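Grovmont Home & Kitchen Boards
Home Forums New Posts Search Log In
Last updated: 2024-11-22

Thread: Sauce packets are eating my kitchen drawer, is a clear tray the answer?

paprika_drawer wrote:

Hi all, long time reader, mostly in the freezer section. My problem is flat packets. Seasoning sauces, noodle soup bases, the braising kind, the taco kind, gravy. I love them, I buy them every time I'm at the big Asian grocery, and then they slide under each other in the drawer and I buy the same one again. At last count I had 15 packets and 8 of them were the same flavor (yes I know).

So I'm going through everything, the packets and also the stash of little flat wooden bits and bobs that lives in the same drawer. I'm thinking clear plastic tray, packets standing up like index cards, sticks in between as dividers maybe?

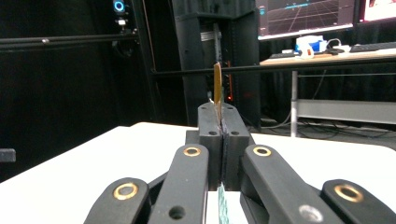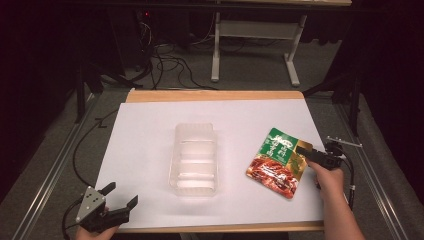

First pic is one of the flat sticks, second is the tray I want to use with one of the sauce packets next to it.

The tray has molded ridges and compartments across the bottom, which I thought would hold the packets upright, but now I'm wondering if they'll just make everything lean. Drawer is shallow, so whatever I do can't be tall. Is anyone doing this? Does it last longer than a week in a house with other people in it?

-----

mudroom_mel wrote:

Oh I have OPINIONS on this. Packets standing up, yes, always, forever. I did mine in October and I haven't bought a duplicate since. But I'd skip a tray with ridges for this. Ridges grab the bottom seal of the packet and fold it over, and then you get that permanent crimp and the packet wants to lie down. You want a smooth floor and straight walls, like a shoebox lid but sturdier.

Also love that you put paper down before starting. I do all my drawer cleanouts on white paper now (the crumbs! where do they all come from) and then just fold it up and toss it.

-----

paprika_drawer wrote:

Noooo I was hoping the ridges were a feature. I saved that tray specially. And yes to the paper, I roll it out on the table every time I start a sorting job and I can see every last sesame seed.

-----

tinfoil_hattie wrote:

Disagree with mel, sorry mel! Ridges are great if you go the other direction. Look at how long that tray is. Don't put the packets across it, lay them down overlapping like roof shingles, front to back, so you see the top of each one. The ridges stop the bottom one from skating forward when you yank the drawer open. I've had mine this way for 3 years, in a drawer that gets slammed by teenagers.

And on that packet the top is dark green with the yellow and white characters, so with shingling you'd see the green and know which one it is right away. You don't need to see the food photo.

-----

mudroom_mel wrote:

OK but with shingles you only ever use the top one. The bottom one is going to be there when your kids graduate.

-----

tinfoil_hattie wrote:

That's a rotation problem, not a tray problem. New ones go in the back. Same as yogurt.

-----

bleachedoak wrote:

My kids have never once put a yogurt in the back.

Anyway, can I ask about the stick? Is that a coffee stirrer or one of the doctor ones, the tongue depressor kind? It makes a difference if you're going to use them as dividers. Stirrers are skinny and they snap. The doctor ones are wide enough to write on and they stay put a lot better. I label seedlings with them every spring and the leftovers end up in the kitchen.

-----

paprika_drawer wrote:

Ha, I couldn't tell you! They've been rattling around in there so long. Thin, flat, tan, rounded at the end. I have a rubber-banded bundle plus a bunch of strays. Could be either, could be both mixed together. Is there a way to tell other than width?

-----

bleachedoak wrote:

Width is really it. Lay one on your thumb. If it covers most of your thumbnail it's the doctor kind or a craft stick, and if you see nail on both sides it's a stirrer. Either way I'd test one with a marker first, some of the wood is so dry that the ink bleeds out into a big fuzzy blob and your "mapo" turns into a caterpillar.

-----

corner_cabinet wrote:

I'm going to be the grump. You don't need dividers for 15 packets. You need to cook 8 dinners. I had the same drawer and I made a rule that no new packet comes in until I've used two. Drawer solved itself by Thanksgiving.

-----

paprika_drawer wrote:

Rude!! Fair!! But rude. They're the braised kind and I do make it, I just make it less often than I buy it.

-----

sheetpan_sunday wrote:

corner_cabinet isn't wrong but I also think it's fine to have a stash. I keep more than that and I'm one person. Mine are sorted by what I have to add, so "needs meat," "needs tofu," "needs nothing but noodles." When I get home tired I go straight to the noodle section and I'm eating fifteen minutes later. Sorting by brand or by color looks pretty but I never think "I feel like green tonight."

For the labels I take a picture of the back of each packet with my phone and run it through the translator, then I write what it needs on a strip of masking tape. Tape goes on the packet itself. If you put it on a divider the packets migrate and the labels lie to you.

-----

mudroom_mel wrote:

Ooh I like needs-meat needs-tofu. Stealing that.

-----

tinfoil_hattie wrote:

Masking tape on the packet is good, just don't cover the date! I did that to a whole batch and had to peel every one of them. Some brands print it on the seam, too, so look there before you decide there isn't one.

-----

paprika_drawer wrote:

Going to check the dates tonight. I have a feeling about a couple of them. And sheetpan, that's such a good way to do it, half of mine are "needs meat" and I never have meat thawed, so THAT explains some things.

Question on the tray itself though. Has anyone bought the drawer ones from Solatix? I keep seeing them. I was going to stick with my saved one because free, but if the ridges are going to bug me I'd rather know.

-----

lidless_larry wrote:

Had the Solatix ones, gave them to my sister. Nice and clear, no complaints there, but they slid around in my drawer until I put a bit of shelf liner under them. The cheap bins at the Grabowska outlet work the same for me, I paid 90 cents each on the clearance table and bought too many. They scratch up faster, but it's a drawer. If yours is free and it fits, use it for a month and see. I've never regretted waiting on a bin. I've regretted plenty of bins.

Measure the inside of the drawer at the front AND the back, by the way. Mine is narrower in back where the slides are, and I found that out with a bin in my hand that went in halfway.

-----

bleachedoak wrote:

Second the measuring. Also check the height with the drawer closed. I had packets standing up so beautifully and they caught on the lip of the counter every single time. One of them finally tore. Sweet bean sauce in a cutlery drawer is a whole evening.

-----

mudroom_mel wrote:

Oh no. OK, I'll give hattie this one, if the drawer's shallow then standing up is risky. Could you tip them back at an angle? That's sort of halfway between us. Mine lean a little and I can still flip through.

-----

tinfoil_hattie wrote:

I'll take it. And if they're leaning, the ridges would catch the bottoms and hold the angle. So the ridges are back on the table!

-----

mudroom_mel wrote:

They'll still crimp. But fine.

-----

paprika_drawer wrote:

Update! I tried both. Standing up didn't work, bleachedoak was right and the tall ones hit. Leaning works if the tray is full but when I took a few out the rest went down like dominoes. Shingled is what's in there right now. I can see the top of each packet and the drawer closes, which already puts me ahead of last week.

Dates: 3 were expired, one of them by a lot. I'm not saying how much. Those are gone.

The sticks did NOT work as dividers, they just slip down flat between the packets and disappear. So they've moved to a jar by the coffee stuff. I still don't know what they are. I did the thumbnail thing and got one of each on the first two tries, lol.

-----

corner_cabinet wrote:

Down to 12 without cooking anything. I'm almost impressed.

-----

sheetpan_sunday wrote:

The jar is a good spot! I use mine for scraping the last bit out of the packet, the flat end gets right into the corners. Better than squeezing and getting it all over your sleeve.

-----

paprika_drawer wrote:

Oh that's smart, I've been cutting the packet open down the side like an animal. Making one tonight, so I'll give it a go. I took the pork out this morning and everything.

-----

lidless_larry wrote:

Which one are you making? I've been wanting to try the braised kind but I always chicken out at the shelf and get the gravy.

-----

paprika_drawer wrote:

The green one! I have plenty. Brown the meat, pour in the sauce and some water, put the lid on and leave it alone till it's tender. I throw in potatoes if I have them. It's pretty salty, so go easy, and make more rice than you think.

-----

Related threads
Shallow drawer, tall spice jars, help
What do you line your drawers with?
Soup base packets: freezer or pantry?
Saving plastic trays, where do you draw the line
Surkska pull-out shelf, anyone installed one?
Show us your tea cabinet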